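News > Press Releases > Consumer

About Reports Newsroom Contact

Tirkley Questions "Lifetime" Claims on Kitchen Table Finishes

April 11, 2024 – Shoppers who pay extra for a table finish sold as "lifetime" may want to ask whose lifetime is meant. Tirkley, an independent household goods reviewer, today released a reading of the warranty papers that come with 48 table finishes now on sale, and it found little behind the word.

Of those 48 papers, 23 never say how long a lifetime lasts. Several others tie it to the "expected service life" of the finish, a period the maker sets and does not print. One warranty, from Dastier, is void if the table is used "in a room where food is regularly prepared." The finish is sold for kitchens.

"I read these for a living and I had to go back over some of them," said Marianna Lis, who wrote the report. "If a hot mug isn't covered, and a wet glass isn't covered, I would like somebody to tell me what is."

Tirkley wrote to each seller asking for the test results behind its claims. Vogler sent a brochure. Nesex replied that its finish had been "proven in real homes" but did not say how many, or for how long. Dastier had not answered when this release went out.

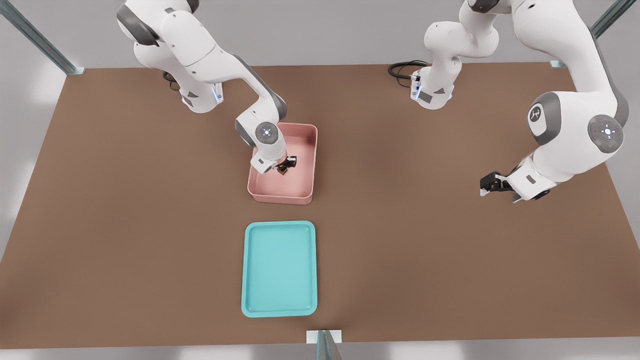 The report does not say the finishes are bad. Some may hold up very well. Tirkley's complaint is that a buyer has no way to tell from the paperwork, and that the higher price is being asked for a promise that is hard to collect on. Most of the warranties require the original receipt, and a good number ask the owner to ship the table back at the owner's cost.

Tirkley suggests asking for the full warranty before paying, and treating any claim without a number of years attached as advertising. It will look at the same papers again in July to see whether any of the wording has changed. It is not expecting much.

The full report runs 30 pages and is free on request from the Tirkley press desk, extension 3214.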